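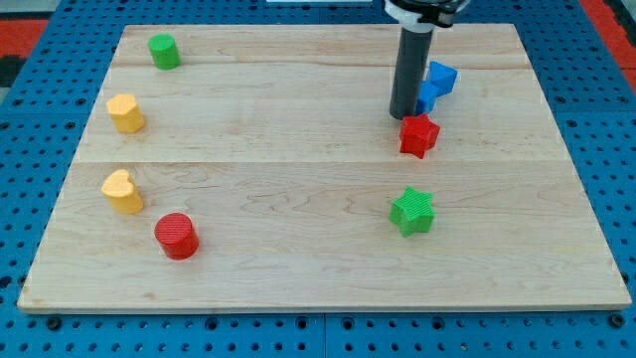 1/ Marina Karamanlidis and her ex-manager, a small thread. I am reading about this since breakfast and my coffee is cold.

2/ For those who don't follow: Marina sang the summer hit "Flerkau" and then left her manager, Themis Alexiou, in August. Both said it was friendly. Very nice words, many hearts under the post.

3/ Now Themis went on the Cuvico podcast and said that he wrote the chorus himself, in a taxi, and she only changed one word. One word! He did not say which one.

4/ Marina answered at 2 in the morning with a photo of her old notebook. The chorus is there, with corrections. Also a shopping list, so now everybody knows she buys a lot of lemons.

5/ Then Branislav Bartoš, who played drums on the record, liked her post, took the like back, and liked it again. I have 649 followers and 100 of them wrote to me about this drummer.

6/ My opinion, if somebody wants it: I believe the notebook. But I would also like to hear the first demo, because Themis says he still has it on his phone.

7/ Correction to 3: a kind person tells me it was a bus, not a taxi. I listened again and yes, he says bus. Sorry.

8/ She sings in Clelisbridge next month and the tickets are gone. If she changes the chorus on stage, please somebody write to me the same night.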